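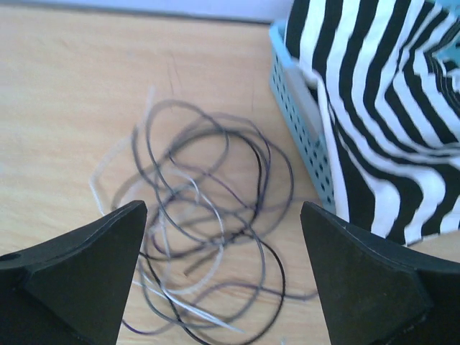 Brins noirs, gris, violets et blancs emmêlés sur la table en bois clair.

Catégorie : Données ouvertes > Objets souples
Publié en juin par Ratree Wattanapong
Imprimer | Envoyer par e-mail

# Saengthong : rangement de fils et cordons

## Objet

Le jeu Saengthong documente le démêlage et le rangement de cordons fins sur un plan de travail domestique. Il est diffusé par l'atelier Mudero à l'intention des équipes qui étudient les objets déformables.

## Contenu

La version 2 réunit 3 000 images fixes, réparties en 28 séances. Les brins sont posés en vrac, sans attache ni étiquette. Les teintes sont consignées au niveau de la séance, dans le fichier `seances.csv`.

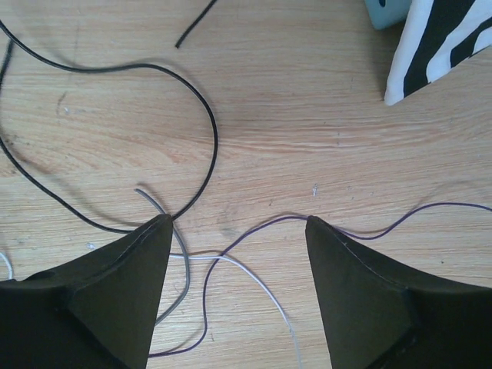
Les boucles larges et les extrémités libres font l'objet d'une annotation distincte. Lorsqu'un brin passe sous un autre, l'annotateur indique l'ordre de superposition ; en cas de doute, la valeur « indéterminé » est obligatoire. Les ombres portées sur le bois ne sont pas annotées.

## Répartition

Un sous-ensemble de 1 000 images, dénommé Farside, est réservé à l'évaluation. Il ne doit pas servir à l'entraînement.

## Limites connues

- Un seul type de plateau, en bois clair.
- Les brins gris et blancs se confondent parfois dans les amas denses.
- Aucune mesure de longueur ni de diamètre n'est fournie.

## Conditions d'utilisation

Usage de recherche uniquement. Toute publication mentionne le nom du jeu et le numéro de version. Les erreurs d'annotation sont à signaler dans le registre Vurnska, relevé chaque vendredi.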